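Budgeting for the Second Year: Why Equipment Plans for Robotic Kitchens Need a Longer View

Khrystyna Kravets

Institutions that prepare food at scale are being asked, with increasing frequency, to set aside capital for robotic handling. The catering service at Grastwood, where I have advised on procurement for three budget rounds, received its first such request in December. It was a well-prepared document. It named a supplier, set out a price for two arms and their controllers, and projected a modest saving in staff hours on the early shift. In my view it should have been sent back, and I wish to set out the reasons, as I believe the same weaknesses will be found in most requests of this kind.

The first weakness is that the arm was treated as the purchase. An arm is a single line in a budget that ought to run to two pages. The Grastwood request gave 5 lines to the arms and their mountings and one line, headed "sundries", to everything else. Under that heading fell the table, the framing, the grippers, the cabling, the pendants, the spare fingers and every pot, pan and basket the equipment would be expected to handle. A reader of the request could not have told whether sundries meant a small sum or a third of the total.
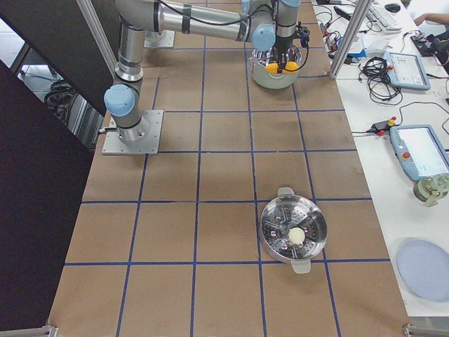
A gripper working in a white pot, with a steamer basket and one bun on the marked table.

Cookware deserves particular attention. Kitchens buy it by price and by habit, and replace it piece by piece as it wears out. A service that intends to automate loses some of that freedom. A pot with a different rim or a basket with a different handle may call for a fresh round of set-up, and that time must be paid for. I would therefore ask any department to list the vessels it proposes to use, to buy them in matched sets, and to hold duplicates from the outset. At Grastwood we settled on 3 of each item. The Holten kitchen, which did not adopt such a rule, spent 240 hours in its first year adjusting for replacements that had been ordered from the ordinary catalogue.

The second weakness concerns staff. The request assumed that hours saved on the early shift could be counted from the first month. This is rarely prudent. In the first year the people who know the kitchen best will be needed beside the equipment, and their ordinary duties must be covered by others. The Sarkar programme budgeted for this openly, with 200 hours of cover set against the training line, and was criticised at the time for caution. It was also the only programme of the four I reviewed that closed its year without a supplementary request.

Floor space is the third matter, and the one most often left out altogether. Suppliers quote the footprint of the base. The kitchen must find room for the table, the frame around it, the bench for controls and computers, and a clear passage for the person who has to reach them. Where that room is taken from a store or a preparation area, the cost of moving the displaced work belongs in the same request - it should not surface six months later under building maintenance.

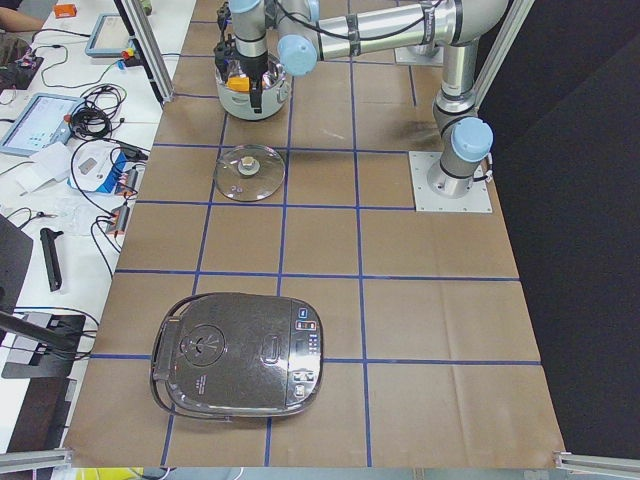

Should a department lease its first arms or buy them outright?
Leasing is the safer course for a first installation, provided the agreement covers grippers and controllers as well as the arms, and allows return after one year without penalty.

I do not argue against the purchase of such equipment. Kernley, which began with one small installation and a plain budget, now has a clear account of what each task costs and can decide the next stage on evidence. Its managers were willing to record the cost of a poor month beside that of a good one, and to publish both to their finance office.

What I would ask of finance offices is a change in the form itself. Requests for automated equipment should be set out over at least two years, with separate lines for tooling, cookware, staff cover, space and removal at the end of use. The last of these is almost never priced. The Grastwood request has since been redrafted along these lines. Its total is higher than before, and I have recommended that it be approved.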